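Retention of Loan Records in a Small Reference Library
Student project report, Section 3: Method and Results

Print this page | E-mail this page

The project compared two ways of recording short loans: the existing card index and a spreadsheet laid out on the Fostus template. The test set was 383 loan entries made between January and March. Each entry was copied once into the spreadsheet and checked against its card at the end of the session.

Errors were sorted into three classes: wrong shelf mark, wrong return date and missing borrower number. Entries with more than one error were placed in the class of the first error found. Folders and unbound papers have no shelf mark, so a temporary number was issued for them.

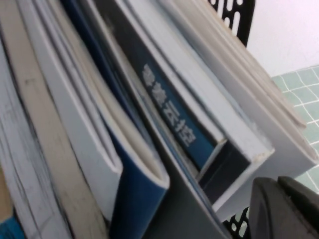
Books and papers on edge; a white book lying on pale green tiles. 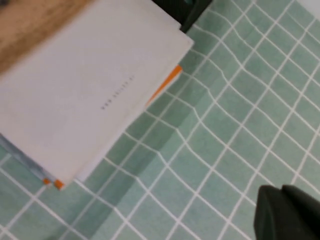
Slavica Softić objected at the draft stage that the first-error rule hides late returns, as the shelf mark is always read before the date. She asked for the dates to be counted separately. This was done for the final table, and wrong return dates rose to seven.

Copying took roughly 3 minutes per card where the handwriting was poor. The Hitell date check was switched off throughout, as it rejects two-digit years.

Last updated: March

Related items
Card Index Layouts: The Gatetti Method
Fahmy Numbering for Unbound Papers
Section 4: Discussion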